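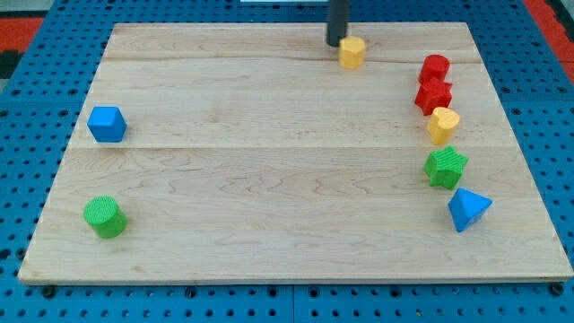 Skurkby, Jun 15, 2025

Robots Have House Rules Too

You probably have rules at home. No running with scissors, no soccer in the kitchen, put your shoes where people won't trip on them. Well, robots that work near people have rules too, and I get to spend my days making sure they're followed. I'm Liette Kennedy, and I check robot work tables at a workshop called Cadirine.

Let's start with a job that sounds easy. There are colored blocks on a wooden board - a red star, a yellow heart, a blue triangle and some others - and the robot has to move them. You could do that while eating a sandwich! For a robot it takes a lot of care, and the rules start long before anything moves.

Rule one: know how far the arm can reach.
A robot arm has a reach, just like you do. Stretch your arm out and turn in a circle. Everything you could bump is inside your reach. We measure that for the robot and then we stay out of it while the arm is on. One of our arms, the one we call Platell, can reach 84 centimeters. That's longer than a baseball bat for a little kid, so I stand well back. No leaning in to fix a crooked block, even if it's really, really crooked (this one is hard for me).

Rule two: somebody has to be able to stop it.
We have a big button for stopping the arm. Before we start, one person is picked to be the stopper, and the stopper doesn't do anything else. No phone, no snack. If anybody in the room yells "stop," the stopper hits the button first and asks questions later. You don't get in trouble for stopping a robot when you didn't need to. I've done it because I sneezed and got confused.

Rule three: go slow when you're learning.
When we try a new job, the arm moves at a crawl. It's kind of boring to watch! But if the robot is wrong about where the green star is, a slow mistake gives us lots of time to notice it. We only speed up after the slow tries go well, and we write down every try in a notebook. In May we wrote down 293 tries, and the arm did what we wanted in 286 of them. The other tries are the ones I read the most.

Rule four: give things some room.
Look at the blocks on the right side of the board, where the red cylinder is right up against the red star. Now look at the yellow block at the back, all by itself under the end of the robot. Which would you like to pick up if you were wearing thick mittens? Me too. Blocks that touch can get knocked over, so we practice with the lonely ones first.

Rule five: off means off.
When it's time to clean up, we switch the arm off and wait for the light to go out before anyone reaches in. A robot that's holding still might only be waiting for its next instruction, and you can't tell just by looking.

Try it at home
You need 2 people and some blocks. One of you is the robot and keeps your eyes closed. The other gives directions, like "left a little" or "down." The robot has to freeze the second it hears "stop." Then swap. My friend Warraich and I still play this at lunch, and he still knocks over the tower.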